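Subject: Re: [gustaddale-swap] flat boxes, and what to do with them

The Folura boxes are in, flat, and I have been folding them on the flowered mat, ferns and little orange flowers everywhere, so at least the work looks festive. A piece starts out like so, plain brown and a bit wavy along the top:

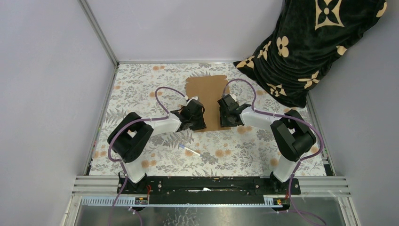 Which flaps get folded in first?
The short ones, then the long ones over them, with one strip of tape down the seam.

On July's message:

> Do we need to tape the tops too? My last box
> from the Jisard batch opened itself on the stairs.

My sympathies to the stairs. Leave the tops open until you've packed, then tape. Books go in the small size, 6 to a box, whatever your pride tells you. An open one, flap folded out, ready for whatever you can't bear to throw away:

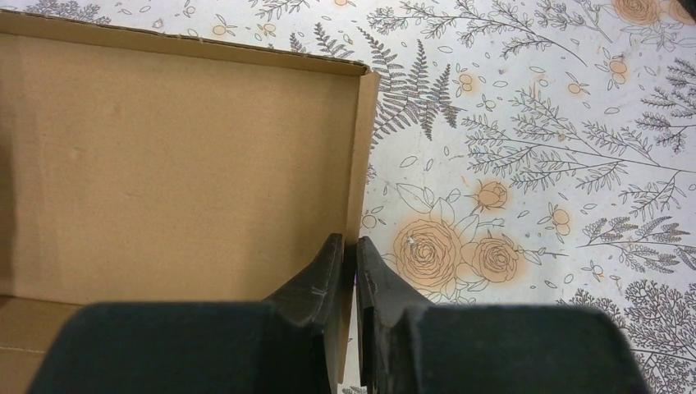

Gerasimos Tzanetos wrote back that he tapes the bottom seam 3 times and still carries every box like a sleeping baby. He also wants the leftover Christodoulou tape, if it hasn't been claimed.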